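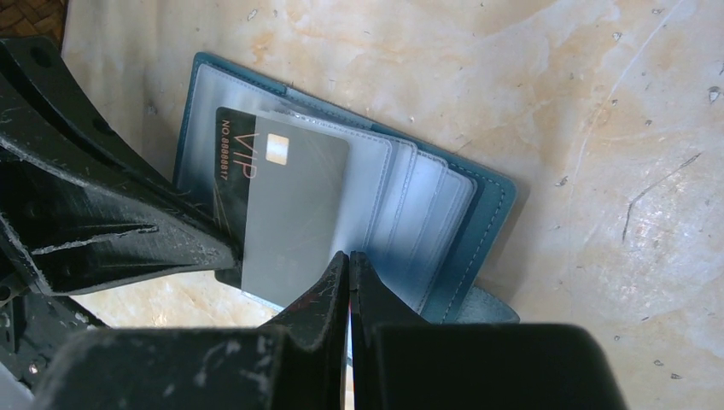 Kondex held its app open day in Drustimville on Monday, December 6, 2021, and I went expecting to be sold something. The pitch was Tiva, a phone wallet that promises to swallow every loyalty card, gym pass and ticket you own. A small teal card holder with clear plastic sleeves and a grey and black VIP card in it does much the same job, and never asks for your location.

Lalit Rajput ran the demo on an iPad. Adding a card took him three taps, on a card he had plainly added before. When Liliana Sala from the design team let me try it on my own phone, the scanner misread my library number twice.

They claim 2,735 testers since November. I asked how many still open the app each week and was told that figure was "being looked at".

Upstairs was better. Barnabás Kocsis showed us the search screen, which found one pass among 400 with no lag I could see - the one part I'd happily use. No Android version yet, and no word on price. The free tier stops at 148 cards, so most of us would never pay anyway. I kept my visitor badge and caught the early bus.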